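Records > Courts > Schools > Zastesura

Print this page | E-mail this page

We use cookies to remember which tables you had open. By continuing to browse you accept this.

ZASTESURA
Civil claims against school districts in Meléndez County, coded by hand

README, second release

What's in the box

Zastesura is a table of civil complaints in which a student, or more often the student's parents, sued a public school district over something an employee did or failed to do on school property. There is one row per complaint. The columns cover the alleged event, the kind of school, the time of day, what the district said in its answer, and how the case ended, if it has.

We started with 300 complaints pulled from the county clerk's index. After we took out duplicates, contract disputes that had been misfiled, and a surprisingly long fight over a parking lot, 257 were left. All of them are in claims.csv. Of those, 248 have a usable account of the event. The rest say things like "on or about the said date plaintiff was injured as aforesaid," with no aforesaid anywhere in the document.

Files

claims.csv: the main table
outcomes.csv: joins on claim_id, 201 rows
codebook.txt: every column, every value, and a few arguments we left in
changes.txt: what we got wrong the first time
redactions.txt: the rules for what was blanked out

The files are UTF-8. If Meléndez shows up in your spreadsheet with a small monster where the accent should be, your spreadsheet is guessing. Import the file through the menu and tell it the encoding.

Where the records came from

The clerk's index lists case captions and filing fees. It does not list what anyone is alleged to have done, so each complaint had to be opened and read. Older ones are scans of photocopies. Grenedico, which handles the county's document storage, released them in batches, in an order we never worked out. A batch might hold a broken wrist in a gym class, a search of a backpack, and page two of somebody else's divorce. We sent the divorces back.

Ignacio Lagos read every complaint first. Yareli Tlapale read them all again without seeing his codes. Where the two disagreed they talked it over, and the value in the table is the one they settled on. The column "disputed" is set to 1 for those rows. You may want to look at them before you build anything heavy on top.

What "alleged" means in this table

Everything. A complaint is one side's story, told by a lawyer, with the adjectives turned up. The column event_text is our summary of that story. It should never be quoted as a finding. If you write "the table shows that a teacher threw a stapler," you have written something the table does not show. It shows that somebody said so and paid the filing fee.

The column answer_text summarizes the district's reply. Festov Unified, the largest district in the county, appears to have owned exactly one reply and used it for years. It denies each allegation, lacks knowledge sufficient to form a belief as to the remainder, and suggests the child should have been looking where he was going. We coded it faithfully every time.
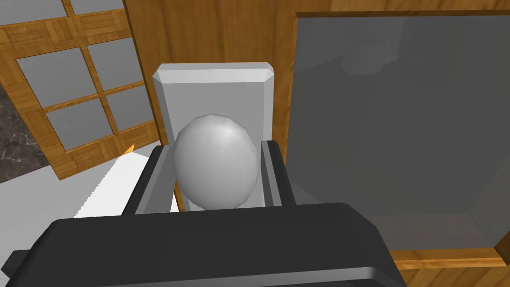
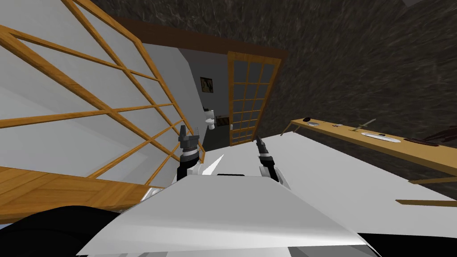 Renders. First, a gripper with the gray egg shape between its fingers; second, two grippers above the white torso panel, lattice screen to the left.

Columns people ask about

object_involved. Free text, lowercase, singular. Chairs and doors do most of the work. We kept the plaintiff's word for the thing, so "ruler," "yardstick" and "wooden measuring implement" may well be cousins. If you merge them, say so in your paper.

school_level. Elementary, middle, high, or mixed. Some Festov campuses changed levels while a case was pending. We used the level on the day of the alleged event.

time_block. Before school, class, lunch, passing, after school, unknown. One complaint places its event on a Sunday. It is coded "unknown," and there is a note in the codebook that runs longer than it should.

staff_role. Teacher, aide, coach, bus driver, administrator, other. Substitutes are coded as teachers. Ignacio wanted a separate value for them and lost. The thread is preserved in changes.txt for anyone who enjoys that sort of thing.

injury. What the complaint says, in broad groups. We are not doctors, and from the spelling, neither were some of the people drafting these.

Outcomes

outcomes.csv covers only the cases that had ended when we stopped collecting in September. A missing row means the case was still open or the file had gone quiet. Please don't read it as a win for the district.

Settlements are marked "settled" with no amount. Many agreements are sealed, and the ones that aren't tend to be found by accident in the minutes of board meetings, under "other business," after the item about gutters. A column made up only of the amounts we stumbled on would have looked far more solid than it was. The first release had one. It's gone.

Privacy

Students' names are out, including the ones printed in newspapers. So are parents' names, street addresses, and the names of individual employees. Schools are identified by a code. A determined reader with a library card could undo some of this, and the license asks that reader to find another hobby. If you are in one of these records and think we left too much in, write to us with the claim_id and we will fix it in the next release.

Known problems

People who sue are a peculiar sample of people who were hurt. Families who took a phone call and an apology aren't in here, and neither are families who never got either one. Don't use row counts to rank schools by how dangerous they are. A local blog did this with the first release, and we spent a good part of the spring answering e-mail from a principal.

Small districts are thin. Several rows share a law firm, and that firm's complaints share whole paragraphs, so any text analysis will mostly discover the firm.

Dates are rounded to the month. The filing lag column was computed before the rounding, so it won't match if you do the subtraction yourself.

License and credit

Free to use with attribution. Cite as "Lagos and Tlapale, Zastesura, second release." Corrections are welcome by e-mail, one claim_id per message if you can stand it. Threats of litigation should be filed with the county clerk, where we will get to them in due course and code them like the others.

Print this page | E-mail this page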